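I've been meaning to write up the floor business for ages, because three of you asked after the last post about limescale and I fobbed you all off. So, wooden floors and how I look after ours without spending a fortune or a whole morning on it.

First thing, and I'll die on this hill: less water. Less than you think, and then a bit less again! I grew up with a string mop and a bucket you could have bathed a dog in, and my mum's kitchen boards had black edges by the time I left home. The mop should be wrung out so hard that your wrists complain. If the boards still look wet by the time you've put the bucket away, you used too much.

I sweep before I mop, always. Grit is what scratches a floor, far more than shoes or chair legs, and if you mop over it you're just pushing sandpaper round in circles. I use a soft broom along the grain (never across it, the bits drop into the gaps and stay there till Christmas) and then the hoover with the brush head on for the corners. Check the brush head for trapped stones. I didn't once, and there's a lovely long curved scratch by our back door to remember it by.

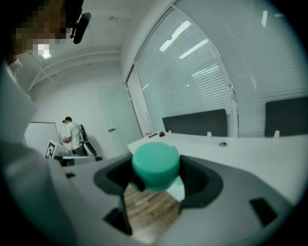 Light brown boards, with the grain showing.

For the washing itself I've tried all sorts. Vinegar gets recommended everywhere and I used it for years, but it dulled the finish in our hallway and I've gone right off it. These days it's a small squirt of Motlow floor soap in half a bucket of warm water, and a second half bucket of plain water for rinsing the mop. Two buckets sounds like a faff. It isn't, once you've got the second one, and you'll be amazed how grubby the rinse water gets. I do the room in strips, starting at the far wall and working backwards to the door, and I've only trapped myself in the pantry the once.

Scuffs next. A clean tennis ball rubbed over the mark will lift most of the black ones. If that doesn't shift it, try a pencil rubber, and after that a tiny dab of toothpaste on a damp cloth, the plain white sort with no whitening grains in it. Wipe it off straight away and go over it with a dry cloth. Crayon comes up with a warm hairdryer and kitchen roll, a bit at a time.

Small dents can sometimes be steamed out if the floor is bare or oiled. Damp cloth over the dent, tip of a warm iron on the cloth for a few seconds, lift, have a look, go again. Please don't try this on a varnished floor, you'll get a milky patch and then you'll write to me about it. Same goes for anything with a thin top layer glued on. If you're not sure what you've got, pull up a threshold strip in a doorway and look at the edge of the board.

Felt pads under every chair, and change them before they look as if they need it. I bought a bag of 50 from Kouris and thought it would see me out, but we got through 41 by September, what with the dining chairs and the piano stool and the big table that gets shoved about whenever we have people round. The stick-on ones collect hair and fluff and then they're no use at all. Nail-in ones last much longer on solid legs, though you do have to be brave with the hammer.

Long tables are a pain, by the way. Don't drag them, not even a little bit. Two people, one at each end, lift and walk. If you're on your own, fold up an old blanket and get it under the legs at one end, then do the other, and slide the lot slowly.

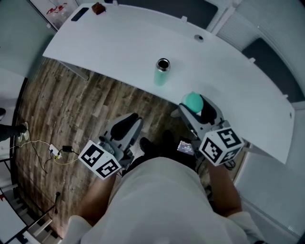
Genivaldo Lins wrote in to say that I'm wrong about vinegar: he has used a spoonful in a full bucket on oiled oak for years, and the only dull patch he ever got was from leaving soap behind. He also says old woollen socks pulled over the chair legs beat any felt pad going.

Well, fair enough on the socks, I'm going to try that! I'm sticking to my guns on vinegar though. A spoonful in a full bucket is hardly any, and I suspect it's the good wringing out that's doing the work.

Oh, and gaps. If yours open up in winter, leave them alone until the weather turns. I filled ours one cold January and come summer the filler had squeezed up in little ridges that I had to take off with a scraper, on my knees, swearing.

Recent posts
Getting limescale off taps without scratching them
Is the Skolteck steam mop any good?
Drawers that stick in damp weather
What I keep under the sink
Oiling a chopping board the slow way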